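**Teaching by hand at Wonholm**

The basket sorting work has started again after the summer break. Dezső Kerekes and Emese Lengyel take turns at the controls, steering both arms remotely while every movement is recorded. The target is 1000 good runs by the end of September, and Varkard will train on the lot. Runs with a dropped item are kept too – they get their own folder.
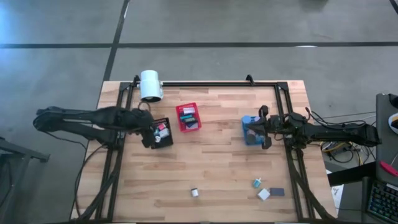 *Two arms, three baskets and a few items still on the table.*

New drivers need 30 practice runs first. Speak to Emese.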